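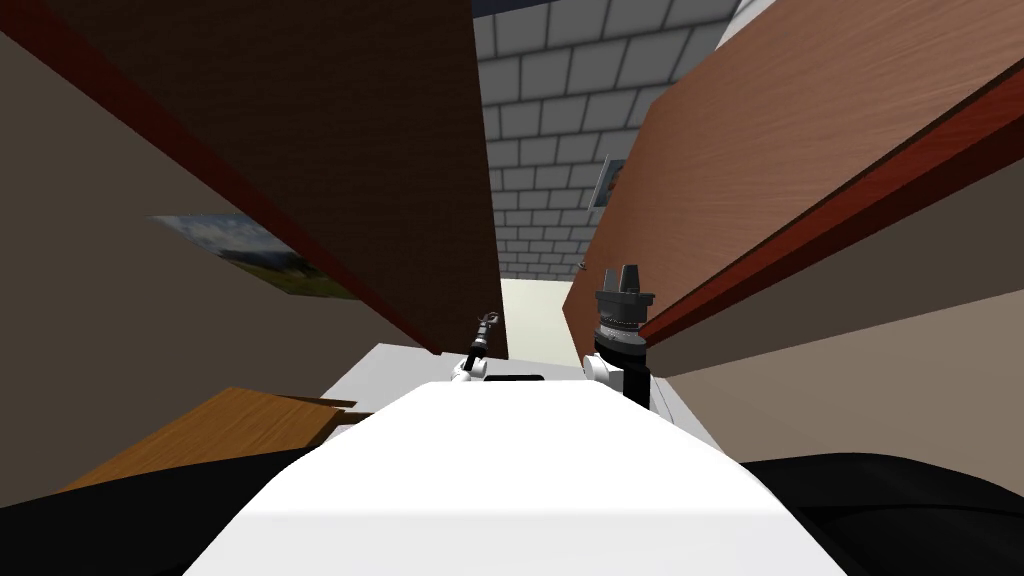 Brick and wood finishes, one-bed type, Hovden Quay

Vineten's Hovden Quay – anyone else reserved?

skokum_lad
Put my deposit down in June on a one-bed in Block 2. The brochure promised a waterfront. The revised site plan has moved the water to phase three, and me to the side with the bus depot. Has anybody had a straight answer on completion?

pennywise20
Straight answers are a phase four amenity. I'm in the same block. They told me "on programme", then wouldn't say which programme.

tidewatcher
Bit harsh. It's 128 flats on an old timber yard, these things slip. My last place was eight months late and I still made money on it.

skokum_lad
Glad to hear it. I was hoping to live in mine. 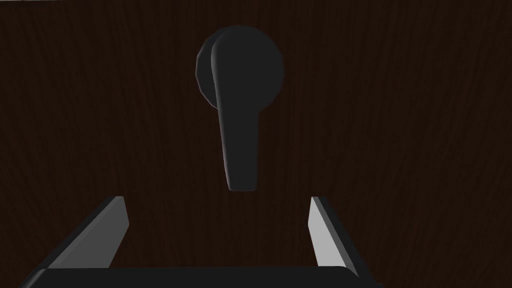 Francine Charbonneau
Buyer Liaison, Vineten

Hello all. Phase one is 175 homes across both blocks, so the 128 quoted above is Block 2 only. The canal basin has been resequenced and remains part of the masterplan. Buyers with a signed reservation can ask for the updated programme through their solicitor.

pennywise20
"Resequenced" is lovely. I shall be resequencing my second payment.

tidewatcher
Please don't, read your contract first. Miss a stage payment and they can keep the deposit, basin or no basin.

melanie_penner
Tidewatcher's right about the payment, wrong about the rest. Mine has a long-stop date on page 20. If they go past it I can walk away with my money. Check whether yours was struck out, a friend's was.

skokum_lad
Found it. Not struck out, but the date is blank. Is a blank date good or bad?

melanie_penner
Depends who's holding the pen. Ring your solicitor before you sign anything else.

tidewatcher
Still say it'll be worth it once the water's in.

skokum_lad
I'll wave to you from the depot. Solicitor's calling back tomorrow, will post what she says.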